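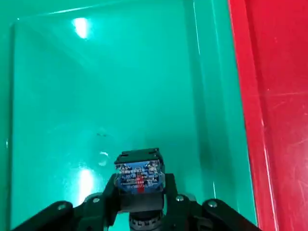
Cuando la policía municipal de Hultden detiene a alguien y lo suelta al día siguiente sin cargos, la persona sale a la calle, pero sus cosas se quedan dentro. Llevo meses dándole vueltas a este asunto, que a primera vista parece pequeño, casi doméstico, y que me fue pareciendo menos pequeño cuanto más escuchaba a quienes lo han vivido. Piensen en las llaves de casa, el teléfono, la cartera, las pastillas de la tensión, un paraguas. Todo eso cabría de sobra en una cubeta de plástico turquesa como la de la foto, lisa, brillante, con las esquinas redondeadas, y podría volver a manos de su dueño en el mismo mostrador donde le devuelven la libertad. En Hultden, en cambio, hay que pedirlo por escrito y esperar hasta 9 días hábiles.

Me escribió en marzo Sumeya Worku, lectora de esta columna desde que esta columna existe (gracias, Sumeya, por la paciencia). Su hermano pasó una noche en los calabozos del barrio de Basell por una discusión a la puerta de un bar en la que, según el propio atestado, no llegó a participar. Lo dejaron marchar a las seis de la mañana, sin teléfono, sin dinero y sin llaves, y le dieron un papel con un número, el 1417, y la dirección de una oficina al otro lado del río. Fue andando. La oficina abría a las diez.

Yo no quiero escribir contra los agentes. He tratado con muchos a lo largo de los años, primero como vecino y luego por este oficio, y casi todos me han parecido gente correcta que trabaja con normas que no ha escrito. El que atendió al hermano de Sumeya le prestó monedas para un café, y ella insistió mucho en que lo contara, así que lo cuento. Pero un café no sustituye a un procedimiento decente, y el que tenemos viene de una instrucción interna, la 617, redactada cuando los efectos de los detenidos se guardaban todos en el sótano de la antigua comisaría central y tenía cierta lógica mandar a la gente allí. La central se mudó hace tiempo y la instrucción se quedó como estaba.

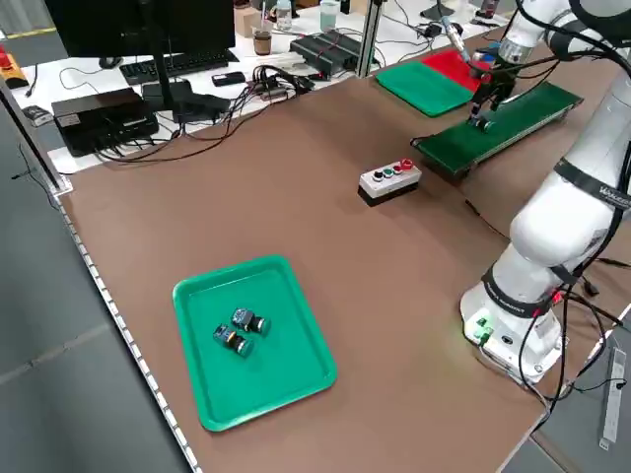
Mesa de trabajo con un brazo robótico, una bandeja verde y una caja de pulsadores.

Se me dirá – me lo han dicho ya, y con muy buenas maneras – que la espera protege las investigaciones. Si un teléfono puede ser una prueba, hay que conservarlo, y eso lo entiendo perfectamente. Lo que no entiendo es que se apliquen los mismos plazos a quien sale con una causa abierta y a quien sale sin nada, con un «puede usted irse» y la puerta entornada. A este segundo no se le investiga. ¿En nombre de qué se le retienen entonces las llaves? Una abogada a la que consulto cuando me pierdo en los reglamentos, Abena Nartey, me contestó con una pregunta que le agradezco: si un hotel hiciera lo mismo con mi maleta, ¿a quién llamaría yo? Pues a la policía, claro.

Hay además una cuestión de dinero de la que se habla poco. Quien puede pagar un cerrajero entra en su casa esa misma mañana, y quien tiene otro teléfono avisa al trabajo de que llegará tarde. Los demás se sientan en un portal a esperar que vuelva un vecino. Conozco a un repartidor que perdió cinco días de encargos porque su herramienta de trabajo, que era el móvil, dormía en un armario municipal, y cuando fue a reclamar le ofrecieron un formulario para reclamaciones, con su plazo correspondiente.

Mi propuesta es modesta y seguramente la mejoraría cualquiera que sepa de esto más que yo. Que los efectos se queden en la comisaría donde se hizo la detención. Que se entreguen al salir, a la hora que sea, con un recibo firmado por las dos partes. Y que, cuando haya que retener algo, se diga por escrito qué es y por orden de quién, y se devuelva el resto. Creo que ni siquiera haría falta una ordenanza nueva: bastaría con sustituir la instrucción, y eso lo puede hacer la concejalía de seguridad con una firma.

El hermano de Sumeya recuperó por fin sus llaves. Para entonces ya había cambiado la cerradura.

Inicio | Ciudad | Tribunales | Opinión | Cartas
Buscar en Galtotis... Buscar
© Galtotis. Todos los derechos reservados. Contacto. Volver arriba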